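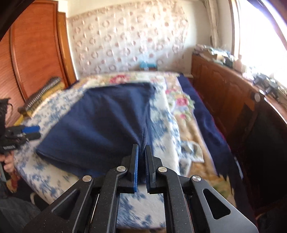
Why does hair get tangled?

Look at one hair. It seems smooth, but under a microscope it is covered with very small scales, like the roof of a house. All the scales point toward the end of the hair.

When you sleep or play, your hairs rub on each other. If the scales are a little open, one hair catches another. Then a third one comes – and you have a knot! Long hair makes more knots than short hair, and curly hair makes more than straight hair.

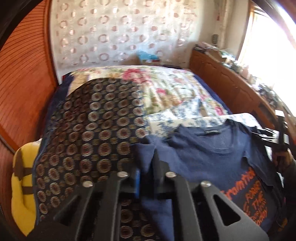 A bedroom with clothes on the bed.

How do we open a knot? Begin at the ends of the hair, never at the top. Hold the hair above the knot with your hand, so it does not pull on your head. Then comb a little, go up a little, and comb again. For thick curls it can take almost 40 minutes, so bring a good book.

Conditioner helps too. It makes the scales lie flat and the hairs slide past each other.

Try it: pull one fallen hair between two fingers, first in one direction, then in the other. Which way feels rougher?

Written by Desta Shiferaw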